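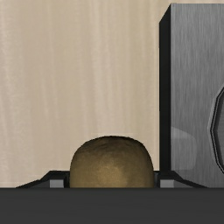

¿Merece la pena encargar banderas de campaña a un taller pequeño?

Gerasimos Kyriakidis, 17 de junio de 2018

Para las municipales nos piden 1224 banderines y 445 fajines. Poswood promete entregarlos en 2 semanas y no me lo creo. ¿Alguien ha trabajado con ellos?

Stelios Balaskas
Yo les encargué gorras en enero y tardaron el triple. Pide una muestra cosida y no pagues todo por adelantado. Lo de «tinta que no destiñe» lo dicen todos.

Caruso
prueba en Ginby, aunque en campaña suben precios y luego no cogen el teléfono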